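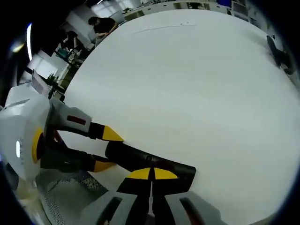 How do I wash the Femville linen tablecloth before its first use?
Wash it alone in cold water on a gentle cycle, with half the usual amount of detergent, and remove it while still damp. New linen releases loose fiber and finishing starch in the first wash.

4. Care and Setup of Table Linens

This section applies to the Femville tablecloth, runner, and napkins sold under the Flisdale label. For the Kramer padded table liner, see 4.3.

4.1 First wash

1. Remove the paper band and the plastic fastener. Cut the fastener with scissors. Do not pull it through the weave.
2. Unfold the cloth fully and check both hems for loose thread ends. Trim any ends to the hem.
3. Close the drum with only the cloth inside. Napkins may be washed together as a set.
4. Select a gentle cycle, cold. Set the spin to the lowest speed.
5. Remove the cloth when the cycle ends and shake it out by the short side.

Note: Linen shrinks in the first wash. The sizes printed on the band are finished sizes after washing. The large cloth is cut oversize and settles to 251 cm in length.

Caution: Do not use chlorine bleach or fabric softener. Bleach weakens the fiber, and softener leaves a film that lowers absorbency.

4.2 Drying and pressing

1. Line dry in shade, or tumble dry on low for 22 minutes and finish on a line.
2. Press while damp, wrong side up, with the iron on the linen setting.
3. Press the hems first, then work from the center out.
4. Let the cloth cool flat for 5 minutes before folding.

Note: If the cloth has dried completely, mist it with plain water and roll it in a towel until evenly damp.

Caution: Embroidered corners on the Clillach pattern must be pressed face down on a towel. Direct heat flattens the stitching.

4.3 Fitting the table liner

1. Wipe the table and let it dry.
2. Lay the liner with the felt side down.
3. Mark the overhang with chalk and trim it flush with the table edge. The liner does not fray and needs no hem.
4. Lay the cloth over the liner and even the drop on all sides.

Caution: The liner protects against surface temperatures up to 90 °C. Use a trivet under pans taken directly from the oven or stove.

4.4 Storage

Store linens clean and without starch. Roll the large cloth on a cardboard tube, or refold it along new lines - fixed creases wear through first. Wash stored white linens again before use if they have yellowed along the folds.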